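An afternoon at the Plornico open day

7 Oct 2021

I have wanted to write this for some days already, but my English goes slowly in the evenings, so please be patient with me.

My neighbor Evanthia Gavalas works in the office at Plornico, and in January she told me that they were planning to open their doors to the public in autumn. I forgot it completely. Then last month she put a paper in my mailbox with the time and the bus line written on it, and under this "you come, yes?" So I went.

The place is in Ullthorpe, behind the old bus garage. I took the 93 to the last stop and then walked the wrong way along the canal, and I arrived when the first talk was already finished. A man gave me a sticker with the number 316, which was my visitor number, and told me I could join the next group in ten minutes. There was coffee from a big can and very dry cookies. I ate three.

Our group was led by Mervin Tremblay. He is an engineer there and he speaks fast, but when he saw that some of us were older or foreign he slowed down, and I was thankful for it. The company is trying to teach robots to do simple work in a home or a small shop, such as putting things on a shelf or clearing a table. I had expected to see big orange arms behind a fence, as in the factory where my brother worked. Most of what we saw was people with tools in their hands.

Mervin explained it like this. It is difficult to write down for a machine how a cup must be picked up. You can write the rule, and then the cup stands a little bit differently and the rule is wrong. So they give a person a gripper to hold, with a camera on it, and the person does the task many times. The computer learns from these recordings what the gripper saw and how it moved. Later a real arm, which has the same kind of gripper at its end, tries to do it alone. Their software for this is called Udetti. I asked if the name means something and he said no, all the good names were taken.

A woman in our group asked how many times a person must repeat one task. For the mug they had at that moment 642 recordings, and he said it was still not enough, because the robot became confused with the handle when it pointed to the wall. I found this a little bit comforting. I also become confused before my first coffee.

After the talk we were allowed to try. You squeeze and the fingers close, and you must forget that you have a wrist. I am left-handed, and this made it more interesting for the others than for me. My first attempt was too hard and too quick. Mervin told me to move as if somebody was sleeping in the room, and this was the best advice of the day. A boy of maybe ten years was much better than all the adults, and he did not want to give the gripper back.

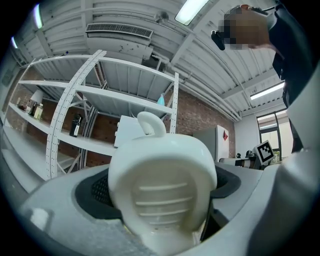
What surprised me most was how tiring it is. After a quarter of an hour my forearm was hurting, and I had more respect for the people who do it the whole day. I asked one of them, a student, if it was not boring. She said she listens to audiobooks and that she has finished the complete Russian literature this way. I am not sure it was a joke.

At the end we saw the arm work by itself. They call it Brennan. It took a mug from the table and put it on a tray, slowly, and everybody clapped. The second time it stopped in the air above the mug and did nothing until Mervin pressed a button. He was not embarrassed. He told us that they learn more from such a stop than from ten good tries, and he wrote something in his notebook.

I would have liked to hear more about what happens with the recordings, for example if they are kept for many years, but the next group was already waiting at the door. Evanthia promised to ask for me. If she gets an answer I will add it under this post.

For those who want to go, there will be another open day in spring. Take the bus to the last stop and turn left, away from the canal, and bring your own cookies.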